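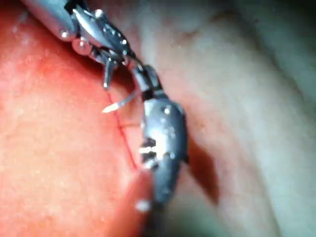
Suturing bench check, Ustwood room
Date: 2 Dec 2023
Checked by: Nafula Mutiso
Second look: Elīna Laur
Instrument set: 237

Before the first stitch

1. Jaws close evenly and open again with no sticking. OK
Comment: Lovely and smooth on both sides. Big improvement on April, when the left pair dragged.

2. Pins and joints at the wrist clean, nothing caught in the gaps. OK
Comment: Went over these with the magnifier twice. The small pins hide lint, so keep using the soft brush!

3. Shaft and collar free of nicks. See comment
Comment: One tiny scratch on the spare shaft. It doesn't catch a glove, but I've put it in the log as entry 1156 and set the spare aside.

4. Needle curve true, point sharp, no burrs. OK
Comment: Replaced one that looked a bit flat. The new Bilyk packs are so easy to open.

Thread and handling

5. Thread free of kinks and knots before it goes near the jaws. OK
Comment: Please look at the whole length, including the part that runs up and away from where you're working. A loop up there is easy to miss.

6. Hold the needle, not the thread, when pulling through. Redo
Comment: Two people squeezed the thread with the jaws and frayed it. Elīna showed everyone a gentler grip and it clicked right away – great to watch. 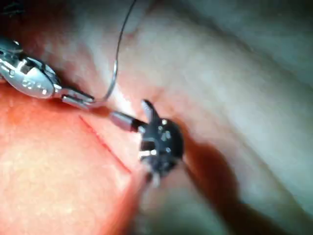 Item 5: fine dark thread rising from the jaws in a soft curve.

7. Needle count matches at start and finish. OK
Comment: Matched both times. Sharps box is under half full.

At the tissue

8. Thread enters straight, with even tension. OK
Comment: Snug is enough. If the edge puckers, ease off before you tie.

9. Jaws kept clear of the surface when not gripping. OK

10. Light checked for glare along the incision line. See comment
Comment: Pale, glossy areas throw back a lot of light. Turn the lamp down a notch and the edge is much easier to read.

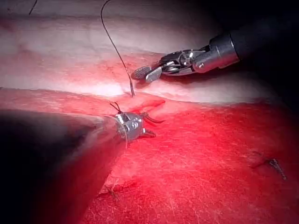 Rerkwood Suturing Skills Club

Still to do: order thread (stock code 2292), return the scratched spare to Jovuvora, and repeat item 6 with both people at the next session. Nafula has the key to the needle drawer.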